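Back at it, sort of

Ok quick one, kettle's on. Four weeks of evening calligraphy class in Fonham and my hands are permanently gray. Worth it. Mostly.

Bus was late again so I walked in halfway through the bit on loading the brush. Seren Cadwaladr waved me to the back table. Fine by me, more elbow room, less audience.

Things I keep getting wrong:

Too much ink. Always. Page looks like a crime.

Grip. Straight up, loose wrist — I hold it like a ballpoint the second I stop thinking.

Speed. I rush the hooks, then crawl thru the long strokes, and they wobble.

Page 209 of the workbook is meant to be "easy review." It is not. Did it 2 times, binned both. Might skip to 263, the one with the big single characters, becuase those at least look like something from across the room.

Also want a proper brush rack now. Dragon head on the end, hooks along the bar, dark carved wood. Mine live in a jam jar. Sad.
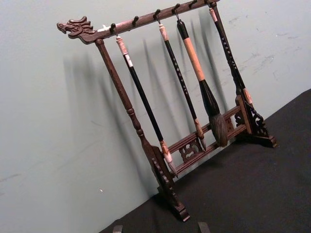

Next week

Bringing my own paper. The cheap stuff bleeds. Then soup at Wallow after if anyone's up for it — text me, I never check the comments.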